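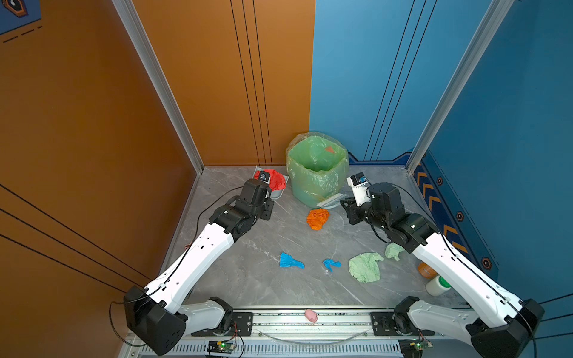
Last changed on 10 March 2024

Home Contents Household Tools Kitchen Laundry Talk Print

Dustpan

A dustpan is a small, flat-bottomed scoop used for gathering up dust, crumbs, scraps of paper and other light rubbish from a floor so that it can be carried to a bin. It is nearly always used together with a brush or a broom, and in Britain the pair is so firmly joined in everyday speech that most people will ask for "the dustpan and brush" even when they only want one of them. It is found in homes, schools, shops, workshops and hairdressers' all over the world, usually in a cupboard under the stairs or hanging from a nail behind a door, and it has changed surprisingly little in a very long time.

Parts and shape

The ordinary dustpan has a flat or very slightly sloping floor, a low wall at the back and at each side, and an open front edge, often called the lip. A handle comes out from the back wall and is generally hollow, so that the handle of the matching hand brush can be pushed into it or clipped on top for storage. Many pans also have a hole at the end of the handle for hanging.

The lip matters more than any other part. A thick or bent lip leaves a gap, and the finest dust slides under it and stays behind as a thin grey line – a line that every sweeper knows well, and which moves back a few inches with each attempt but never quite disappears. Makers have tried to get round this with rubber strips, with bevelled edges, and with pans whose front drops a little when the handle is pressed. The rubber strip is the most common answer today. It works nicely on tiles and smooth boards, though it drags on carpet and tends to harden and curl with age.

Some pans have a hood, which is a partial roof over the back half. This keeps light sweepings from blowing out again on the walk to the bin, and it is a great comfort in a draughty hall. The drawback is that a hooded pan is harder to empty cleanly, and fluff collects up inside the roof where a cloth will not easily reach.

Materials

Early pans were made from whatever was to hand, including wood, bark, woven straw and stiffened leather. Sheet metal became usual as tinned and enamelled household goods grew cheaper, and for a good while a painted or black-japanned pan was a normal part of the kitchen. Metal pans are strong and will take warm ash from a grate, but they dent, and once the lip has been knocked out of true it is a fiddly job to put right.

Plastic pans took over in most homes during the twentieth century. They are light, quiet and easy to rinse under a tap, and they can be made in any colour the maker likes. They should never be used for hot ash. Metal is still preferred beside fireplaces and in workshops where swarf and broken glass are swept up, and a small number of basket makers still produce paper and straw pans for people who like them.

Types

The hand pan is the common short-handled kind described so far. The user crouches or kneels, holding the pan in one hand and the brush in the other.

The long-handled pan, sometimes called a lobby pan, stands upright on the end of a pole and is used with a long broom or a narrow upright brush. It is popular in cinemas, stations and cafés, where the person sweeping is on their feet for hours and would be very sorry to have to bend down for every dropped ticket. Most lobby pans are hinged so that they tip backwards when lifted and hold their contents safely.

The crumb pan, or crumb tray, is a small and rather pretty relation made for the dining table. It came with a soft curved brush and was brought out between courses to clear the cloth. Crumb pans were a favourite wedding present at one time, and they turn up often in second-hand shops, quite frequently without their brushes.

The hearth pan is a deep metal type with tall sides, kept with the poker and tongs.

The Erneck pan

One regional form deserves a word to itself. In and near the market town of Erneck, tinsmiths made a pan with one side wall higher than the other, meant to be pushed along a skirting board with the high side against the wall. It was sold mainly to bakers, who needed to clear flour from the edges of the room. The firm of Pledik was the best known maker and stamped its pans on the underside with a small wheatsheaf. Left-handed ones were made to order and cost more, which seems to have caused a fair amount of grumbling.

Edileuza Brito, whose book Swept Floors is still the fullest account of the subject, argued that the shape was borrowed from a grain scoop used in the mills at Falcão. Nahuel Durán disagreed, and pointed out that the scoops which survive are all later than the earliest pans. The question has not been settled, and readers who are curious are warmly encouraged to look at both sides. Production ended after Pledik was bought by Vondero, which kept the wheatsheaf for a few years on its ordinary pans and then quietly let it go.

The town museum holds around 3000 pieces of household tinware, among them 16 Erneck pans and the wooden forms over which the side walls were bent. A selection is put out on the long tables every October, when handling is allowed.

Use

Good sweeping starts at the edges of the room and works inwards, so that everything ends up in one heap. The pan is then laid flat with its lip pressed to the floor, and tilted only a very little. Short strokes are better than long ones, which throw the dust up into the air. When most of the heap has gone in, the pan is drawn back a hand's breadth and the remainder brushed in from the new position, and this is repeated as often as patience allows. What is left at the end can be picked up with a damp cloth.

Larger things such as crumpled paper, leaves or wood shavings are best lifted out by hand and put straight into the bin. They take up the whole pan and push the smaller bits off the front. Broken glass should be wrapped in newspaper before it goes anywhere near a bin bag.

Care

Plastic pans may be washed in warm soapy water, paying attention to the corner where the floor meets the back wall. Metal pans should be wiped and dried at once – rust nearly always begins along the folded seams. The brush needs a wash of its own from time to time, and should be hung up or laid on its side to dry so that the bristles keep their shape.

See also

Bin liner
Broom
Carpet sweeper
Coal scuttle
Hand brush
Skirting board

6 comments 2 shares

Recently changed articles

Clothes horse
Draining rack
Feather duster
Tinsmithing in Erneck
Wastepaper basket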